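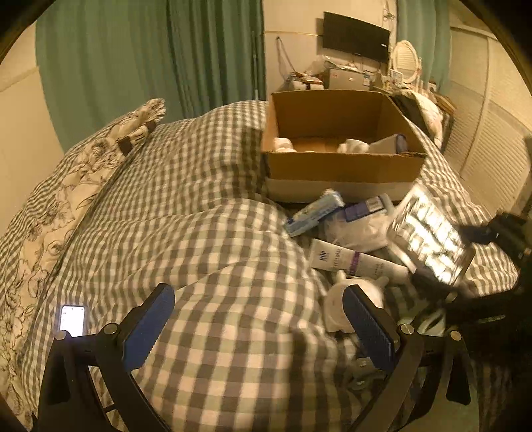

Unpacking Task: Fault Report
Group members: Nneka Jibrin, Abdelkrim Zaki, Fenna Cuypers
Submitted June 20, 2024

1. What went wrong

Our February proposal said a gripper policy trained on home recordings would clear small items out of a box and set them down on a soft surface. We logged 126 trials on the arm. In 50 of them the fingers closed, the controller reported a good grasp, and the item was either dropped or never held at all. The software marked every one of those as a success.

2. Cause

The first explanation in our group was slip, and Abdelkrim wanted softer pads. I doubted it then and still do. Hard cartons failed too, and they don't slip much. The grasp check, which we took from the Kitent example code, only looks at finger position. If the fingers stop before fully closed, it calls that a grasp. A fold of comforter between the pads stops them just as well as a toothpaste box does. So does a wad of packing material.

Fenna went back through the logs and found the arm had pulled on bedding with the motor at its current limit for 2 seconds before timing out. We had told our advisor the timeout was shorter. It was never set.

3. Safety

With a phone or a blister pack lying near the items, a false grasp is more than a scoring problem. The emergency stop worked when we tried it, but we tried it once, with the arm standing still. I would not call that tested.

4. Fix

We added a small lift and a second finger reading after it. False grasps went down. Nneka considers the fault closed. My view is that we reran only the easy objects, and the translucent bags and crumpled cloth still need a proper run before anyone quotes a success rate from this project.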